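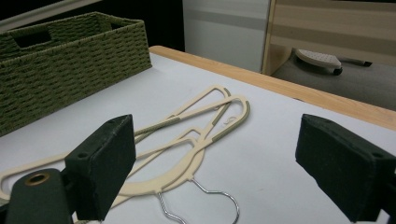 19 mai 2020

Je reprends le cahier après trois jours passés presque entièrement sur le contrôle parental de Cluvska, et comme d'habitude je vais écrire un peu trop (vous sauterez ce qui vous ennuie, je ne me vexerai pas !).

Kidus Woldemariam m'a envoyé hier soir l'export complet des comptes de test, 3,946 événements d'après l'en-tête (la virgule vient du format anglais, il faut lire 3946, je le note parce que le tableur s'y est déjà trompé une fois). Il y a 195 profils mineurs simulés, tous créés avec la même date de naissance, ce qui me gêne un peu : on ne voit pas du tout ce qui se passe le jour où un profil passe de quinze à seize ans, et c'est justement la question que Vumbridge nous pose depuis décembre.

Ce que j'ai regardé : le délai entre le moment où le parent coupe les messages d'inconnus et celui où le réglage s'applique sur le téléphone de l'ado. Sur l'application fermée puis rouverte, rien à redire. Sur l'application restée ouverte en arrière-plan, 33 profils ont gardé l'ancien réglage pendant environ 4 heures. C'est long, quatre heures, quand un parent croit avoir fermé la porte et va se coucher tranquille. J'ai relancé la série ce matin avec le client Admasu, même résultat ou presque, donc je soupçonne le cache des préférences plutôt que le serveur. À confirmer avec quelqu'un qui connaît cette partie mieux que moi.

Autre chose, plus une impression qu'une mesure. L'écran d'accueil du parent demande de choisir entre « protégé », « équilibré » et « autonome », et je me suis surpris à cliquer sur « équilibré » sans rien lire, simplement parce que le mot est rassurant. Or « équilibré » laisse les recommandations de comptes activées. Kidus trouve que c'est un choix de rédaction et pas un défaut, on en a discuté longuement au téléphone, fort gentiment d'ailleurs, et chacun est resté sur sa position. Je le mets quand même dans le rapport pour Stustetti, dans les remarques.

À faire :
- refaire l'export avec des dates de naissance étalées
- vider le cache à la main sur dix profils et comparer
- demander à Vumbridge si le parent reçoit un avis quand l'ado change de téléphone (rien trouvé dans leur doc)
- renommer les colonnes, « ts2 » ne veut rien dire pour personne, moi compris

Le script de comparaison est dans le dossier commun, version d'hier, celle d'avant plante sur les profils vides.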